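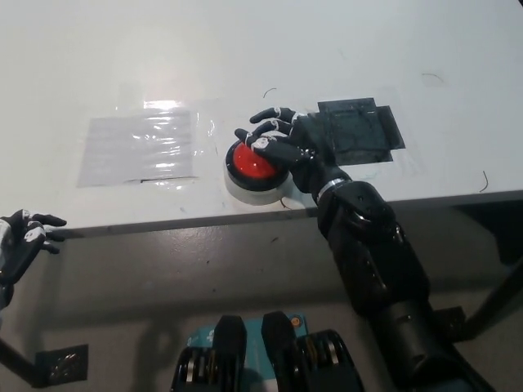 Finger Stall Fault – FAQ

What is fault 2163?
The finger motor drew too much current for longer than 60 ms while pressing. The hand controller cuts power to that finger and holds the rest of the arm in place.

Does the red button stop the robot?
No. It is a press target and has no link to the safety circuit. Use the wired stop.

Can I clear the fault remotely?
No. Press the wired stop, move the finger clear by hand, then reset at the Casitz cabinet.

It came back after a reset. What now?
Check the force limit first – firmware 2 sets it back to the default on every restart. If the limit is correct, stop testing and send the log to Leif Laxdal at Bisgaard.

When should a finger be replaced?
After 1000 presses, or after any stall that leaves play in the joint.

Last updated 2021-01-20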